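Fokitz Community Help > Desktop hardware > Power and boot

Machine shuts off after a few seconds, then restarts by itself
Posted in April by tharcombe

I have an older desktop tower that I use for accounts and for a small file share at home. Last week it began switching itself off a few seconds after the power button was pressed. It waits a moment, starts again and does the same. Fans spin, the drive light blinks once, nothing reaches the monitor.

What I have done so far:

Changed the mains lead and used a different wall socket.
Taken out all but one stick of memory, then tried each stick alone in the first slot.
Unplugged both drives and the front USB header.
Cleared the BIOS settings with the jumper and left the coin cell out overnight.

None of this made any difference. The power supply is a 500 watt unit, a Breron, and it is the same age as the rest of the machine. The graphics is on the board. There are no beeps, but I am not sure there is a speaker fitted.

I don't want to buy a board if the supply is at fault, or the other way round. Is there a sensible order in which to test these with a cheap multimeter and no spare parts? I have read that you can start a supply on its own with a bit of wire, but the instructions I found disagree about which pins.

Viewed 3,601 times

Bernardo Carrilho

The pins first. On a standard 24-pin ATX connector there is one green wire, PS_ON, and several black ones, which are ground. Joining green to any black tells the supply to start. On units with all-black cables, go by position: hold the connector with the clip side facing up and the cable away from you, and look up the pinout for that orientation. Most of the disagreement you found will come from people drawing the plug from opposite ends. PS_ON is pin 16.

Switch off at the wall and unplug every connector from the board and drives before you fit the link. Leave one old fan or a hard disk connected as a small load. Some older supplies will not regulate with nothing attached, and a few shut down.

With the link in and the mains on, measure against a black wire:

Orange: 3.3 V, acceptable from 3.14 to 3.47
Red: 5 V, acceptable from 4.75 to 5.25
Yellow: 12 V, acceptable from 11.4 to 12.6
Purple: 5 V standby, present even with the link removed
Grey: power good, near 5 V within half a second of starting

If grey stays low, the supply is declaring itself unfit and you can stop there. If all are in range, you have learnt less than you might hope. A supply can read correctly with one fan attached and still collapse when a processor draws current through it.

So the second test is to measure under load. Reconnect everything, push the black probe into the back of a ground position on the 24-pin plug and the red probe beside a yellow wire, and press the power button. A cheap meter samples two or three times a second, which is slow, but your machine stays up for a few seconds and that is enough to see a sag. If 12 V falls below 11.4 before the machine goes off, suspect the supply. If it sits at 12.1 and then drops to nothing in one step, something has told the supply to stop, or a protection circuit has tripped.

The third test separates the board from the processor. Unplug the 4 or 8-pin processor power lead and leave the 24-pin connected. Press the button. If the fans now run without cutting out, the fault lies in the processor supply circuit, the processor or its cooling. If it still cycles, look at the board itself or a short to the case. 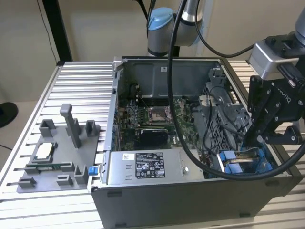 Osric_M wants to know whether it is worth taking the processor out altogether at that point, as pulling the 4-pin lead ought to isolate it anyway. Electrically it comes to nearly the same thing, yes. The reason to lift it out is inspection. Look across the socket at a low angle under a lamp, and turn the board so that the light comes from each side in turn. On a socket with spring contacts, a bent one breaks the regular pattern of reflections and shows up at once. If the pins are on the processor instead, sight along the rows. Check too for thermal paste that has crept over the edge, and clean it from the processor only, with isopropyl alcohol on a lint-free cloth. Do not wipe a spring-contact socket with anything.

While the heatsink is off, look at the old paste. If it has gone to powder, or there is a bare patch in the middle, contact was poor. A processor with almost no cooling can reach its cut-out temperature in seconds, so this fits your symptoms as well as a bad supply does. Check the fixings of the cooler before you blame anything more expensive. Plastic push-pins in particular can let go at one corner – the cooler still looks seated from above.

Finally, the capacitors near the processor socket. Tops should be flat. A domed top or brown crust means the board is finished unless you solder.

Fenwright

had exactly this, was the psu. just get a new one, 60 quid and you'll need it sooner or later anyway

lowgate73

Agree with most of the first reply. Two additions.

Check the power button. A switch that sticks in is the same as holding it down, and on most boards that forces the power off after four seconds. Pull the two-pin lead off the front panel header and touch the two header pins together briefly with a small screwdriver. If the machine stays on, you need a switch and nothing else. I would do this before any of the voltage tests, as it takes a minute.

Then check for a stray standoff behind the board. This is only likely if the board has been moved to another case at some point. I had an Awad board that ran for two years with one touching the solder side before it started to cycle.

I would not open the supply itself. The main capacitors hold a charge after it is unplugged, and there is nothing inside worth repairing at that price.

tharcombe

Thanks, all. Header pins first: no change, it still cycles. Supply on the link: 3.34, 5.08, 12.17, standby 5.03, grey 4.9. With everything connected the 12 V reads 12.1 right up to the cut-out. With the 4-pin lead off, the fans run and keep running.

One of the four push-pins on the cooler was loose. I have ordered paste and a set of pins from the Mallville shop and will post again when they are fitted.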